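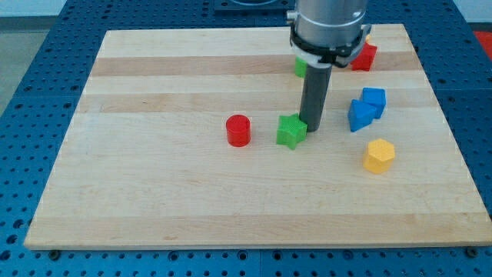
Pristthorpe: save won't load after the September patch, hangs at 70%
Ticket 3000
Status: Resolved
Product: Pristthorpe (PC)
Opened by: Jeanie Swanson
Assigned to: Seul-gi Seol

Jeanie Swanson, 9:14 AM
My main save stops loading at 70% since I installed the September patch. The music keeps playing and the lantern icon keeps spinning, but the bar doesn't move. I left it alone through lunch yesterday and it was still at 70 when I came back. New games load fine. An older save from chapter 2 also loads fine. The broken one is from the harbor, right after you get the ferry pass.

I have already verified the game files, restarted the PC and updated my graphics driver. No mods.

Seul-gi Seol (Clanen Support), 10:02 AM
Thanks, Jeanie. Please send the following:
- the newest file in the Logs folder
- the save file itself (slot number is in the file name)
- whether cloud saves are on

Please don't delete or overwrite the slot.

Jeanie Swanson, 10:31 AM
Attached both. It's slot 4. Cloud saves are on. I also play on a laptop at my sister's, and that one shows the same slot with an earlier play time. I haven't opened it there since the patch.

Seul-gi Seol, 11:20 AM
Loaded your save on a test PC and got the same hang. Last line in the log before it stops:

inventory: item 779 not found, waiting for container

Passing this to the game team.

Réka Katona (Clanen QA), 1:45 PM
Reproduced on the current build. Does not happen on the build before it. Item 779 is the cracked compass from the Wummont side quest. The patch moved it from the general bag to the quest bag. If the player put it in the ferry locker before patching, the locker still points at the old entry and the loader waits for it forever.

Steps:
1. On the old build, finish the Wummont quest up to the lighthouse.
2. Store the compass in the ferry locker.
3. Save at the harbor and quit.
4. Update, then load the save.

Saves with the compass carried on the character load normally. Saves with an empty locker load normally.

Seul-gi Seol, 2:10 PM
Jeanie, did you put the compass in the locker before you saved?

Jeanie Swanson, 2:26 PM
Yes. I was short on space and put most of my stuff in there.

Manaia Pryor (Clanen), 4:38 PM
Fix is in. The loader now looks up moved items by their new entry and puts them in the quest bag. If it can't find an item it skips it and writes a line to the log. Available on the beta branch now. Will go to everyone with the next hotfix.

Seul-gi Seol, 4:50 PM
To try the beta branch:
1. Turn cloud saves off for now.
2. Copy your Saves folder to the desktop.
3. In the game's properties, pick "hotfix" from the list of betas and let it download.
4. Load slot 4.

Jeanie Swanson, 6:05 PM
Loaded. Compass is in the quest bag, everything else is still in the locker. Can I turn cloud saves back on?

Seul-gi Seol, 6:12 PM
Yes. If it asks which copy to keep, choose the local one. Switch the laptop to the same branch before opening the slot there.

Status changed to Resolved.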